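**Ticket: Subtitles out of sync in festival screener of "Ploltura"**
Status: open, waiting for the lab
Opened in: February
Affected file: DCP version 2, English subtitles, feature film

**Problem as reported**

The festival office in Gosling watched our screener and wrote that the English subtitles come too early in the second half of the film. In the first reel all is fine. From reel 3 the text appears before the actor opens the mouth, and in the long kitchen dialogue one can read the answer before the question is spoken. For a slow drama with so many silences this hurts a lot.

**09:40**

I played the DCP on our own server in the small room. I can confirm the fault. Reels 1 and 2 are correct. Reel 3 is early from the first line, and the distance is the same until the end of the reel, so it is an offset and no drift.

**10:15**

Compared the subtitle file with the one we delivered to Kunero for the mastering. Our file has 1,704 subtitles, theirs has also 1,704. No line is lost. The text is the same, including the italics for the radio voice.

**11:05**

Checked the timecodes. In reel 3 every subtitle is 84 frames too early. I looked in the edit list and found the reason, I think: the director made the shot of the empty bus station longer by exactly 84 frames after picture lock. This shot is now the first of reel 3. The picture was sent again to the lab, but the subtitles were still made from the old cut.

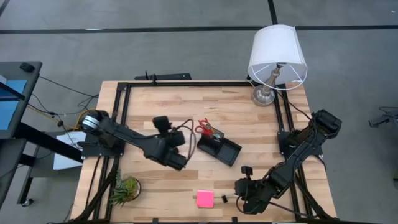
*Table between the two arms, seen from above.*

**11:50**

Reels 4 and 5 have the same kind of error? I tested ten lines in each. They are correct, because each reel begins again from zero. The festival wrote "second half", but the fault is only in reel 3. I answered them with this information and asked if they saw something in the last reels – they did not answer yet.

**13:20**

First try of a repair: I moved all reel 3 subtitles later by 84 frames in Rurkico and exported a new XML. The program gave a warning that the last subtitle ends after the end of the reel. I had forgotten that this last line was already corrected by hand by the lab. I put it back to its old position and exported again. No warning now.

**14:10**

Watched reel 3 complete with the new XML. The kitchen dialogue is good. The song at the wedding is also good, although two lines are still on the screen a little long. This was so in the old version too, and I leave it.

**14:45**

Sent to Kunero: new XML for reel 3, the edit list and a short note. Asked for a version file with only this reel replaced, so the festival must not load the full 300 GB one more time.

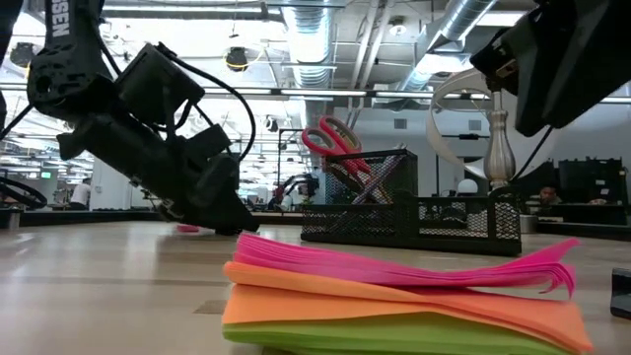 **Does the festival need a new key for the corrected version?**
A new key is needed. The version file has its own composition ID, and the old key opens only version 2.

**15:30**

Kunero confirmed that they received the XML. Their ticket number is 3,909. They will make the version file tonight and test it before upload.

**Still to do**

- Receive the version file and play the change from reel 2 to reel 3, with sound
- Order the new key for the server in Gosling
- Ask the festival to delete version 2 after the test, so that the projection does not choose the wrong one
- Check if the French subtitles were made from the old cut also – I believe yes, but I have not opened them yet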